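Speaker notes — "Where Does It Live? Putting Things Back in a Shared Kitchen"
Leonora Umali, Nundville Library evening talks, August

Slide 1. Title
Wait for the door to close. Say hello, mention the handout by the coffee.

Slide 2. Why I started
I moved into the Dromlow building with 13 other tenants and one kitchen. In the first month I bought three can openers. All three were in the same drawer, under the takeout menus.

Slide 3. The drawer count
We emptied every drawer and cupboard onto the floor. 159 items. Read the number, then pause. Ask for guesses on how many were lids. (Don't give the answer yet, it's on slide 6.)

Slide 4. First try: labels
Labels on everything. People read them for a week. The label said "baking" and the shelf held lightbulbs. Tell the Zapata Street story here if there's time — the short version, without the landlord.

Slide 5. Second try: fewer places
We cut the storage down to what people used daily. Anything else went to the hall closet in a box with a month written on it. If a box stayed taped for 2 months, we gave it away.
Someone will ask about holiday dishes. They get their own shelf, up high.

Slide 6. Lids
The answer is 41 lids and 26 pots. Let them laugh. Lids now stand on edge in a dish rack inside the cupboard. Cheap, and you can see every one.

Slide 7. The counter
Slow down for this one. A counter fills up from the back. Big things stay put, so choose them first and choose few. Small things need one open container or they spread.
Rule we use: if it was out at breakfast and it's still out at 9 p.m., it goes in the basket. Owner collects it.

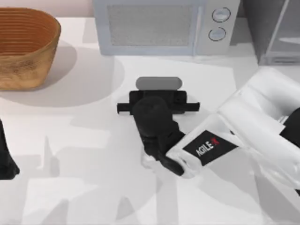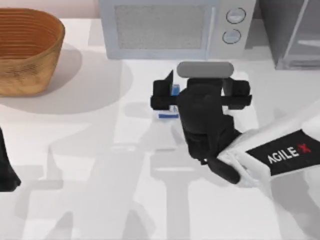
Slide 8. Basket and microwave in the first picture, small blue-and-white object in the second.

Slide 9. Questions
Repeat each one for the back row. If it goes quiet, ask who has a drawer they can't open all the way.
Sign-up sheet for the Drilgate swap table is by the exit. Return the clicker to the front desk.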